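Samora Innovation Center Welcomes 200 Guests to Its First Founder Exchange Evening

SAMORA – We are delighted to share that the first Founder Exchange Evening, held in August at the Kaimal Building in the Samora district, drew a full house of 200 guests. Founders, engineers, investors, university staff and a good number of curious neighbors came through the doors from 5:30 p.m., and quite a few of them were still deep in conversation when the lights were dimmed at ten.

The evening was hosted by Bimonow, the startup support organization that has made its home on the second floor of the Kaimal Building, together with the early-stage investment firm Pludow. The two have worked side by side on smaller gatherings over the years, mostly lunches and office hours, and had long wanted to bring their communities together under one roof for a proper evening of talks.

Karthikeyan Gowda, program director at Bimonow, opened the event with a talk on how young hardware companies can find their first paying customers while their product is still changing from month to month. He spoke fondly of his own early days in business, including a first sales trip on which he visited 47 shops and came home with a single order.

"That one customer taught me more than all the others put together," Gowda said. "She called me every week with something she wanted fixed, and I am grateful to her to this day. If you are just starting out, please go and find the person who will call you every week, and then pick up the phone."

His talk was followed by a panel on working with larger companies, where the discussion turned to pilot agreements, who should own the results of joint work, and how long a small team can reasonably wait for an answer from a big one. Questions from the floor ran well past the planned 20 minutes – the moderators were happy to let them – and the program picked up again after a supper break. 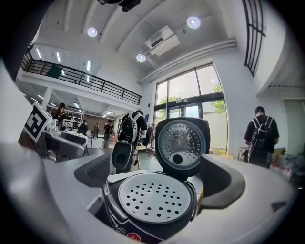 Short Pitches From the Community

The second half of the evening belonged to the founders themselves. Each team was given five minutes on stage, with no slides required, and the range of ideas was a real pleasure to hear. Presenters spoke about repair services for small appliances, software for neighborhood clinics, sensors for greenhouses and a booking tool for shared workshops. Members of the Pludow team stayed on afterward to meet with every presenter who wished to talk further.

A Growing Network

Bimonow's mailing community now stands at 2,050 members, and it is a joy to see so many of them turning up in person. We would like to thank our speakers, the staff of the Kaimal Building and everyone who traveled to Samora to be with us, some of them from a fair distance.

A second Founder Exchange Evening is now being planned, with a focus on manufacturing partners and small production runs. Founders who would like to pitch are warmly invited to send a short note on their company and what they hope to get out of the evening – a paragraph or two is plenty. Details on registration will be sent to the mailing community first and then posted at the Bimonow front desk.

About Bimonow

Bimonow supports early-stage founders in Samora with shared workspace, mentoring and introductions to investors and industry partners. Press inquiries may be directed to Karthikeyan Gowda at the Bimonow office, Kaimal Building, second floor.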